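Last updated: March
Print this message | E-mail this message

Re: Painemal gripper kit, anyone using it on cloth?

> We're looking at the Painemal two-finger kit for a linen
> job at Drorby. The brochure says "handles textiles with
> confidence". Whose confidence? Does it find a corner by
> itself, or do we have to lay one out for it like a dinner
> guest?

We've had ours on trial from Grollness for 13 weeks, so I've had time to form opinions, most of them printable.

The kit is the fingers, the wrist camera and a licence for Plunero, the software that picks the grasp point. Fingers first: good. The textured inner faces hold thin fabric better than the rubber pads we had before, and swapping a pair takes 5 minutes with the hex key supplied. (Don't lose the hex key. It's an odd size, and Grollness will cheerfully sell you another.)

Plunero is pickier. It likes a plain cloth with a corner lying flat and well clear of the rest. The wrist view below has a blue cloth on brown wood, corner sitting in the gap between the fingers, which is the sort of view it favours.
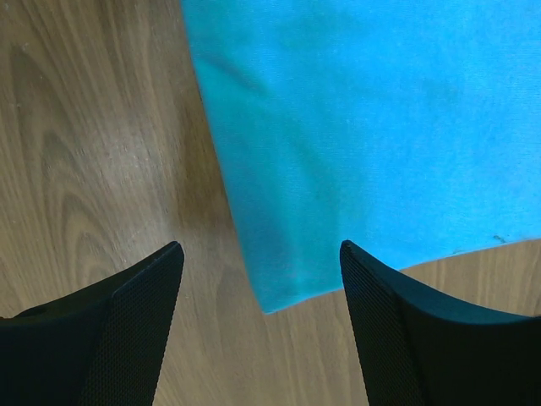 Posted by: Nahuel Lucero

With a corner presented like that, our log has it at 92 per cent on first grasp. Crumple the cloth and you'll have time to put the kettle on. So, to your question: dinner guest, I'm afraid.

Support answers e-mail promptly and has so far suggested recalibrating 5 times. Twice it helped. I'd ask for the trial before signing anything, and take your own ugliest tea towels to the demo.

Nahuel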